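5.3 What the head view supports, and what it does not

The success rates in the previous section look good, and we were pleased with them for a while. We are less pleased now. Two of us (Maddocks and Pagano) went back through the head camera recordings with the aim of finding out which of the reported successes could be checked by a person who had only the video, and the exercise left us with less confidence in our own table than we had when we made it.

The question is a narrow one. Ivia, the policy tested here, is described in Section 3 as using the head view to decide where to go and when to close the hand. Our earlier workshop report took that description at face value. It said that the policy "sees" the bottle, the desk edge and the refrigerator, and uses them in sequence. We wrote that sentence and we would not write it again. A policy that receives joint positions along with the video can learn a great deal from the joints alone, especially in a room where the furniture stays put.

We reviewed 149 runs. For each one a reviewer stopped the video at the moments where the log says the policy changed stage, and wrote down what could be known from the still alone. The reviewer did not have the log's stage label. Disagreements went to Colombo, who had not taken part in the training work and had no stake in the result.

The stages that involve the hand came out best. Figure 7 is typical of them. The arm, the black fingers and the tea bottle are all in view at the right end of the desk, with the fingers wrapped around the lower half of the bottle, and a reviewer has no trouble saying what is being held or where it is with respect to the tabletop. 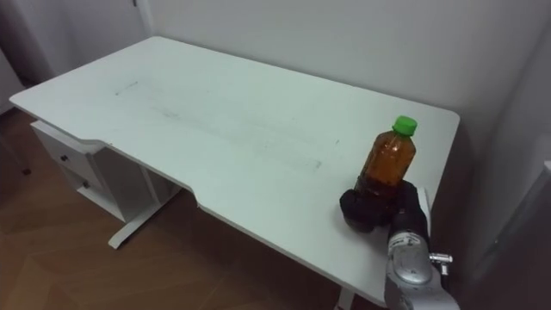

Figure 7. Head view during the desk stage. The gripper holds the bottle by its base at the right end of the tabletop.

Even so, the still says less than we once claimed for it. It does not say whether the hand has just closed or is about to open. The bottle's base is hidden behind the fingers, so a reviewer cannot say from this view whether it bears on the tabletop or is held slightly clear of it. The shadow to the left helps somewhat, but it is soft, and our two reviewers read such shadows differently more often than we expected. The log calls a grasp stable when finger effort stays above a threshold, and we have no independent check on that threshold. Rinaldi has argued that the effort reading is enough by itself. It may be. We would like to see it shown on a bottle with softer walls before we lean on it.

There is a second concern with views of this kind. The desk is close to an ideal background. It is white, nearly bare, and set against a plain white wall, and the bottle is amber-brown with a bright green cap. Almost any detector would find it. When Ivia locates the bottle under these conditions, we learn that it can find a strongly colored object on a pale surface, and we should resist the pull to say more. The Cardoso baseline, which has no learned vision at all beyond a color filter, also found it.

The refrigerator stages are where our earlier account gets into real trouble. The policy is supposed to line itself up using the appliance. In many of the stills there is very little to line up with. The upper and lower doors show as a large gray area with one seam across it, and neither the handle nor the hand is in view. What remains is the seam, the left side edge of the appliance, and whatever part of the wall and the white board beside it happens to be included. Those lines could be enough to give a heading. They tell the policy much less about distance, and they say nothing about the state of the gripper, since no part of either arm can be seen. A reviewer given only such a still cannot say whether the robot is carrying anything. If Ivia behaves properly from here, then some of what it knows is coming from somewhere else, and the obvious candidate is the joint input.

We tested this in a small way. Greco covered the head camera at the start of the refrigerator stage in 9 runs and left the joint input alone. The base still came to rest in an acceptable position in 4 of them. That is too few runs to support a rate, and we do not offer one. It is enough to make the word "sees" hard to defend. A fair reader could object that the policy was never trained with a covered camera and that its behavior in that state tells us little about its behavior with a clear one. We accept the objection in part. It cuts in both directions, however: we have no result that shows the clear camera is needed at this stage either.

The smudges on the doors deserve a word, as they were raised when we showed this material at Grateo. It was suggested that the policy may have fixed on the marks on the finish and used them as landmarks. We cannot rule this out. The doors were not wiped on a schedule during collection, and we kept no record of when they were. A view like the one below has so few other features that a network looking for anything repeatable could well end up using a spot on the door or a speck on the wall.
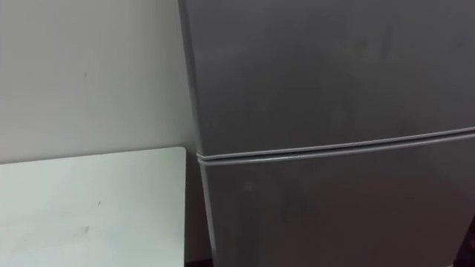 5.4 Changes to the scoring rule

In view of the above, we no longer count a stage as visually confirmed unless both reviewers can name the held object and its support from the still. Stages that fail this test are reported in a separate column, with the log's verdict left as it was. The Dilline runs were scored before the change and have not been redone, so the two sets should not be compared line by line.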